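Lokora hive scale: weight drops to zero overnight
Status: resolved, monitoring 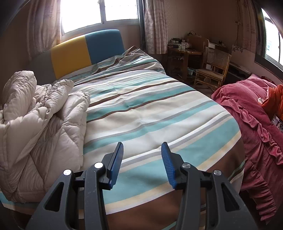 Garba Ugwu replied that a zero reading usually meant the load cell had lost its supply and the hive itself was fine, and asked for the firmware version, the battery voltage and the position of the scale under the stand.

Original report
Single National hive on a Lokora scale, data sent to the Clistumance dashboard every 30 minutes. The weight trace is normal by day. From about 20:00 it falls to 0.0 kg and stays there until mid-morning. Brood temperature carries on reporting throughout, 34 to 35 degrees. Colony flying normally, no sign of swarming or robbing.

Details as requested
Firmware 2.16. Battery 3.9 V at noon, 3.4 V at 06:00. Scale sits on two paving slabs, checked with a spirit level. Cable runs out at the back, under the landing board side of the next hive.

Step 1. Restarted the gateway. No change, zero again that evening.

Step 2. Re-ran the tare with the hive lifted off (two people, supers removed first). Raw offset came back as 2,552, against 2,548 on the calibration card. Garba Ugwu confirmed this was within tolerance and ruled out a damaged cell.

Step 3. Swapped the battery for a fully charged one. First night good. Second night dropped out at 03:30. Suggests the panel is not keeping up – it has been in shade since the hawthorn filled out.

Step 4. Opened the junction box. Green deposit on the red terminal and propolis in the cable gland, which had stopped it closing properly. Cleaned the terminal, cut back the wire, remade the joint, fitted a new gland. Moved the panel to the fence post on the south side.

Result
Four nights without a dropout. Battery 3.8 V at 06:00. Overnight loss now shows as a slow slope of a few hundred grams, as it did in May.

Outstanding
The zero readings are still in the season total, so the dashboard gives a honey gain of several hundred kilos for June. Garba Ugwu has asked for the start and end times of each gap so they can be masked by hand. List to follow once I have exported the log.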